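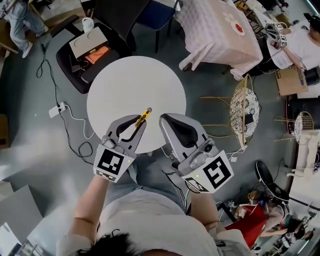

Cúter amarillo y mesa blanca.

Preguntas frecuentes sobre Pukiven

Actualizado el 2/22/20

¿Qué es Pukiven?

Un ciclo de cortos de animación antiguos, proyectados en 16 mm, con el proyector dentro de la sala y haciendo su ruido de siempre. Lo llevo yo, con mucha ayuda, y es lo que más me gusta hacer en el mundo. Ponemos recortes de papel, plastilina, arena, dibujo directo sobre película, sombras... casi todo de los años sesenta y setenta, casi todo corto y casi todo rarísimo. Si de pequeño viste en el colegio una película en la que un pájaro de cartulina se comía la luna y no has conseguido volver a encontrarla, ¡ven, por favor, y cuéntamelo!

¿De dónde salen las películas?

La mayor parte viene de la colección de Henrike Fuchs, que fue maestra y se pasó media vida recogiendo las bobinas que las escuelas tiraban cuando llegó el vídeo. En el inventario hay 296 títulos, y unos cuantos siguen sin identificar porque les faltan los créditos del principio. Henrike me dejó ver la primera en su cocina, contra la puerta de la nevera, y salí de allí con la cabeza llena de ratones de fieltro. El resto son préstamos de particulares y alguna lata de mercadillo.

¿Dónde y cuándo son las sesiones?

En la sala pequeña de Zitadport, subiendo por la escalera del patio. Hay una sesión al mes, a las siete de la tarde, y el programa se cuelga en la puerta y en esta página. En enero descansamos, que es cuando se revisan los empalmes y se limpia el proyector.

¿Cuánto dura una sesión?

Entre una hora y hora y media, con una pausa a la mitad para cambiar bobinas. Los cortos suelen durar menos de diez minutos, así que si uno no te convence, aguanta un poco – el siguiente no se parecerá en nada.

¿Cuánta gente cabe?

Hay 74 butacas. No se reserva: se llega, se coge sitio y ya está. Las sesiones de siluetas se llenan muy pronto, y también las que presenta Conceição Figueiredo, que lleva años estudiando la música de estas películas y es capaz de tenerte un cuarto de hora pendiente de un xilófono.

¿Hay que pagar?

La entrada cuesta 2 euros, en efectivo. Los menores de doce años entran gratis. Con eso se compran lámparas de recambio, que cada vez son más difíciles de encontrar.

¿Puedo llevar a mis hijos?

¡Claro que sí! Pero mira antes el programa. Muchas de estas películas se hicieron para niños en una época en la que a los niños se les enseñaban cosas bastante tristes, con zorros que se mueren y abuelas que se quedan solas. A mí con siete años me fascinaban (y me quitaban el sueño también, mi madre da fe). Los títulos más duros llevan un asterisco.

¿Qué es Stalby y por qué habláis tanto de ella?

Stalby es la película con la que empezó todo. Es la historia de un farero de papel que va recortando trozos de sí mismo para mandar cartas por el mar, y cuando ya no le queda más que la mano, la mano sigue escribiendo. Dura nueve minutos y no tiene una sola palabra. 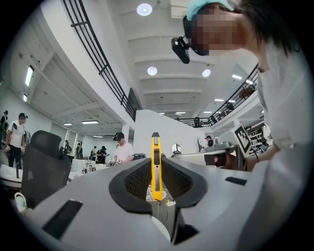 La vi por primera vez a los ocho años, en el comedor del colegio, sentado en el suelo y con las persianas a medio bajar. Tardé décadas en saber cómo se llamaba. Cuando Henrike abrió la lata y leí el título en la etiqueta no me decía nada, y luego apareció el faro en la pantalla y me tuve que sentar. La ponemos una vez al año, siempre la última de la noche. No queda muy bien de color, se ha ido todo hacia el rosa, pero a estas alturas no la imagino de otra manera.

¿Por qué no las digitalizáis y las subís a internet?

Digitalizarlas, lo estamos haciendo poco a poco. Tenemos 30 títulos copiados con el escáner que nos presta el laboratorio Moschos, y van primero los que tienen la película encogida o huelen a vinagre. Subirlas es otra historia, porque de muchas no sabemos quién tiene los derechos y de otras lo sabemos perfectamente y nos han dicho que no. Las copias se pueden consultar en la sala con cita previa.

Creo que tengo una bobina en casa. ¿Qué hago?

Lo primero, no la proyectes. Mira si la lata está oxidada y si huele fuerte, guárdala en un sitio fresco y escríbeme con lo que ponga en la etiqueta, aunque sea una letra suelta. No hace falta que la dones: podemos revisarla, limpiarla y devolvértela. Me hace una ilusión tremenda cada vez que llega un mensaje de estos, contesto casi siempre el mismo día.

¿Se puede ver la cabina o el proyector?

El proyector está al fondo de la sala, a la vista de todo el mundo, y al acabar se puede acercar quien quiera. Enseño a enhebrar la película a quien me lo pida. Se aprende en una tarde y se olvida en una semana, así que hay que repetir.

¿Ponéis películas nuevas?

Si están hechas a mano y existe copia en 16 mm, sí. Nos han llegado dos o tres preciosas de gente joven que trabaja con papel y tijeras, y las mezclamos con las viejas sin avisar. El público no siempre adivina cuál es cuál.

¿Y si mi pregunta no está aquí?

Pregúntame en la puerta o deja un comentario aquí debajo. Los leo todos.

Comentarios (4)

Maite R.
¡El pájaro que se come la luna! Llevo toda la vida pensando que lo había soñado. ¿Lo vais a poner esta primavera?

Responder
Pukiven
Maite, el pájaro es de las que nos faltan, por eso pregunto tanto. Si te acuerdas de la música o del idioma, dímelo, por favor.

jordi_bobinas
Una duda con lo del vinagre: tengo tres latas juntas y solo huele una. ¿Las separo?

Responder
Pukiven
Sí, sepáralas hoy mismo, y la que huele déjala en un sitio ventilado. Mándame lo que ponga en las etiquetas y te cuento el resto por correo.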